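3.2 Stacking in the shared workshop

We (mostly me and Rhydian Gronow, on Monday nights) bolted the arm down in the Jellton workshop and set it one dull little job: put one cube on top of another. I'd favoured something flashier, but Mahlet Gebretsadik talked me round, and she was right! The controller, which we call Pinano, ran 400 tries, with the grip width reset every 12.

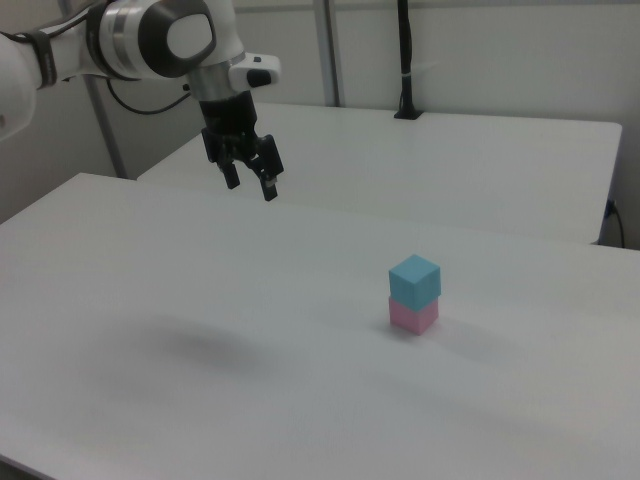
Figure 2. Open gripper to the left of a two-cube stack, blue on pink.

3.3 What we logged

Each try got one line in a plain text file: grip width, finger height and whether the stack stood. Huw Sayce wrote the script for it.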